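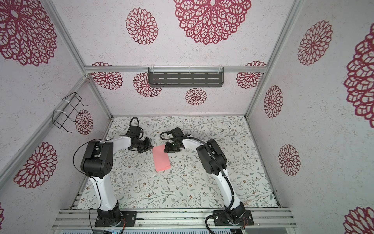 Basow is the planner I write for two-arm cells, and this page is where I dump the answers to whatever lands in my inbox most. The biggest pile of mail is about close work, where both grippers want the same few inches of table. Think of two grippers side by side over the top end of one pink sheet, with a patterned mat under it and patterned walls all the way up. That's a normal workload for Basow, and most of the answers on this page come back to it one way or another.

Does Basow plan each arm separately?
No. Both arms go into one plan, so the left one always knows where the right one is headed. I tried it the other way for most of a year and spent my evenings watching elbows argue.

How close can the grippers get?
The default gap is 35 millimeters. You can lower it per step with near_ok, and please do it per step! Keegan Penner once set it globally and then wrote me a very long email.

Why does the planner refuse a pose my arm can clearly reach?
Nine times out of ten it's the cable. Basow wraps each arm in a padded shape, and if your conduit loops up over the forearm you need to add that loop to the arm file yourself. Start with the cable_hull example and make it fatter than you think you need.

Do I have to use plain walls and a plain table?
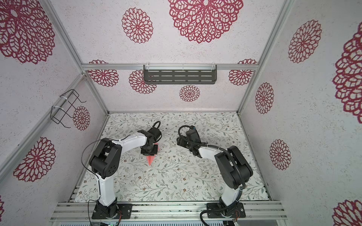
Nope. The planner itself never looks at pixels. It gets object outlines from Fluvel, the perception side, and Océane Hiebert (she maintains it) trains on busy backgrounds on purpose, flowers and all. If Fluvel keeps finding objects on your walls, draw a table mask first and retrain second. The mask takes a minute.

What about paper and cloth?
Flat is easy. Folded is harder, as the outline changes every time you touch it. Turn on refresh_outline and Basow will ask for a new one after every grasp. It's slower, yeah, but version 3 made it a lot less painful.

Can I stop one arm and let the other finish?
Not yet. A stop is a stop for both. Brittany Ouellet has a branch that parks one arm politely, and I'm hoping to merge it in June.

How many joints can it handle?
I test with 6 per arm plus the gripper. More should work, but I haven't got the hardware to try it.

Where do I send a bug?
The tracker, with your arm file and the last 19 lines of the plan log. Jaxon McIntyre reads them in the morning and I get to the rest after dinner.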